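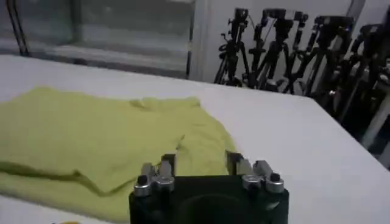

**Yolotzin Tlapale**
Demonstration Program Lead, Drandel Robotics Laboratory

**1.** The Laboratory has begun its August period of remote-control demonstrations on garments. Over the coming posts I will set out how the work is organized, for the benefit of partner sites that will follow the same procedure.

**2.** The task is flattening and folding a single knit garment on a white table. The yellow-green one shown with this thread has a long diagonal crease where one layer overlaps another, and a bunched section near its upper edge. Both features matter to the operator's first decision, namely where to take hold.

**3.** The operator controls the arm from a separate station using the Nulell hand controller. Opening and closing of the two metal fingers is mapped to the trigger. Arm movement is mapped to the operator's wrist, at a reduced scale.

**4.** Operators are asked to pause before the first grasp and to approach the cloth slowly. Pauses later in the demonstration are discouraged. In the spring data, long hesitations were copied by the trained policy, which stopped over the cloth for no useful purpose.

**5.** Each operator records 60 demonstrations before review. The full set for this garment category will be 400. Of these, 200 will begin from a crumpled start and the remainder from a partial fold.

**6.** Crumpled starts are prepared by lifting the garment at one point and releasing it over the table. Operators may not rearrange it afterward. If part of the garment hangs over the table edge, the drop is repeated and the first attempt is not logged.

**7.** A question from the Esquivel site concerned failed grasps. A missed grasp followed by a successful second attempt should be kept and marked "recovered." A demonstration with more than 3 missed grasps should be closed and marked "incomplete." Please do not delete either kind.

**8.** Isauro Bermúdez has revised the guidance on layers. Where one layer covers another, the operator should lift the top layer alone whenever the view from the wrist allows it. Where the layers cannot be told apart, the operator should take both, carry them toward the center of the table, and release.

**9.** Demonstrations by hand guidance, in which the operator moves the arm directly, remain in use for the final fold only. Hands and sleeves must stay out of the wrist view during recording. The Brurell review tool will flag most violations, although dark sleeves are sometimes missed and should be checked by eye.

**10.** Partner sites have asked whether lighting must match ours. It need not. Sites should record their own lighting conditions in the session notes and keep them unchanged within a session. Bright reflections on the fingers are acceptable.

**11.** The written procedure, with Mr. Bermúdez's revision included, will be sent to site leads at the end of August. Corrections to the draft may be addressed to me until then. Sites still using the earlier grasp labels should continue to do so until their current set is closed.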